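Trivarura: read me first

Hello, and thank you for stopping by. Trivarura is a set of recordings made with a gripper you hold in your own hand, built bit by bit in the shared workshop we call Tresolberg. It began in February as a way of using up spare parts and has grown rather larger than any of us meant it to!

The set holds 929 recordings, of which 112 are kept back for testing. Most are plain pick-up-and-carry jobs with ordinary packets and boxes, done at whatever speed felt natural to the person holding the tool.
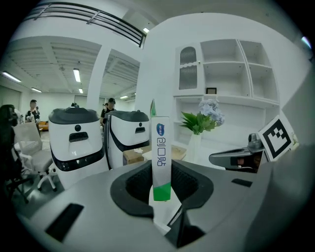 Words and upkeep: Ka-ming Chou | Trivarura notes, Tresolberg workshop

A tall white box like the one standing in the cradle is a good first thing to try – it has flat sides, and the green band at its lower end is easy to find again when you are looking through the recordings.

Please unpack everything into one folder called selar, as the loading script (also called Selar, sorry) looks there and nowhere else. Eighty-one of the recordings have no sound. Marker cards should be printed at full size, and do check them with a ruler, printers love to shrink things.

Still to do: tidier names for the files, and a second grip pad for small hands. If you find a fault, leave a note on the project page with the recording number and I'll look at it in the evening, usually with a cup of tea.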